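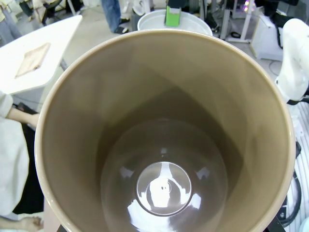 Pravesh Nel wrote that the wheel still pulled left after the 629 patch, but only in the wet races, and only once the tires were past half wear.

Ticket status: open, moved from Controllers to Physics/Input
Game: Cillen Rally Circuit, PC
Wheel: Bimetti, firmware 3

Steps tried so far
Recalibrated the wheel in the Trisance driver panel. Centre reads zero at rest. No change in game.
Deleted the input profile and let the game rebuild it. The pull was gone for one race and came back on the next load.
Set steering deadzone to 5. Masks it on straights, still there under braking.
Turned off force feedback. Pull remains, so the motor is ruled out.
Unplugged the handbrake and shifter. No change.

Tuesday, 8:40 pm
Tested on a gamepad with the same save. Car tracks straight on the Afolabi circuit in the dry. In the wet it drifts left at anything over 200 km/h, the same as on the wheel. Replays show the steering input at zero while the car moves over.
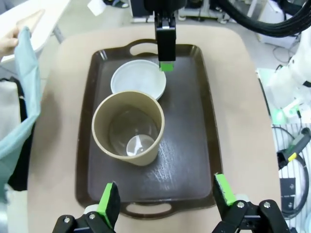 Tray with bowl and paper cup

Tuesday, 9:15 pm
Started a new career with a stock car and could not reproduce in the wet. Loaded the old save, reset the car to its default setup, and the drift stopped. Loaded the saved setup again and it returned. Rear toe on the saved setup shows as even in the garage menu, but the telemetry page has the left rear at a different value from the right.

Workaround: reset to default and enter the setup by hand. Do not import the old file.

Setup file and replay attached for the physics team. Leaving this open until someone confirms the toe value is being read wrong on import.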